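From: Chelsea Treloar
To: Trosellow office list
Subject: Re: meeting room table - whose craft things?

> Does anyone know if the pink bin on the white table is staying?
> I have the room Wednesday at 1:30 and need the table clear.
> There are flowers on it too.

It can go. Everything on the table fits in the bin, so just put it all in and set it on the shelf by the Urnar cabinet. The artificial flowers and the green sprig go in last, on top, or the leaves get bent. Please keep the marker with them - I need it for labels.
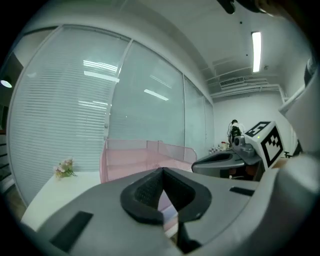
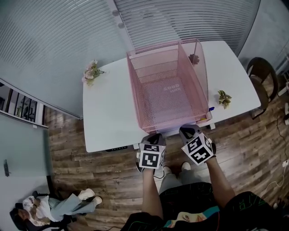
Second one: pink mesh bin on the white table, flowers to the left, blue marker by the front right corner.

I have 23 more stems coming from Stokano and will keep those at my desk. If you want the blinds open on Wednesday, please close them again when you finish.

Chelsea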